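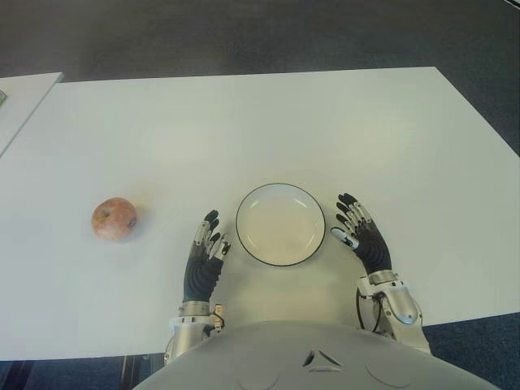
**1 January 2019, workshop notebook, mentoring track**

Quiet building, so I finally got through the whole pile of exit sheets from the Sengar fellows. There are 115 of them and I read every one, including the two written on the back of a bus schedule. So much good stuff in here!

What I was looking for: did the new pairing method make any difference to how often fellows and mentors talk? Last year we paired by career field (law with law, nursing with nursing). In August we switched and let the fellows write one question they wanted help with, then matched mentors to the question. Sneha Nigam had been pushing for this for ages and I was the one dragging my feet, so put that on the record.

Notes from the sheets:

- Pairs made by question met more often in the first month. By the third month the gap is smaller, and I can't tell if that is exams or the novelty wearing off.
- The best questions are small. "How do I ask my supervisor for a different shift" got three long calls and a follow-up letter. "How do I become a leader" mostly got one polite call and then silence.
- Four fellows asked to change mentors. All four had left the question box blank, so they were paired by field anyway. Worth a look before we say anything grand about it.
- Several people from the Pelau house wrote that they wanted to meet each other as much as the mentors. I love this and have no plan for it yet.

The matching itself: still in Verkex, still clunky. It sorts on the first word of the question, which means every "How" ends up in one enormous heap (most of them, obviously). I added a topic column by hand and sorted on that instead. Took all afternoon but the groups make sense now. If anyone opens the file, please leave column F alone until I've made a copy.

Tried the speaking exercise again on paper, the one where each fellow introduces the person next to her as if for an award. Cut the script down from almost 500 words to a half page. The old version had them reading out loud with their heads down. The short one gives a first line and a last line and they fill in the middle themselves. I think it will be so much livelier, but it needs a real room before I believe that.

Stuko said yes to hosting the job-shadow day!! They want a list of names and one sentence per fellow about what she hopes to see. Sneha, can you ask for those at dinner? People write better sentences for you than they do for me.

To do:

- copy of the Verkex file, then unlock column F
- call the four who switched, short and friendly, ask what they would have written in the box
- rewrite the question prompt, with two sample questions from this batch (ask permission first)
- find out if the Pelau living room is free on evenings
- more index cards, the lined kind

Still missing the mentors' own sheets. Only the fellows' side is in so far, so everything above is half the picture until those come back.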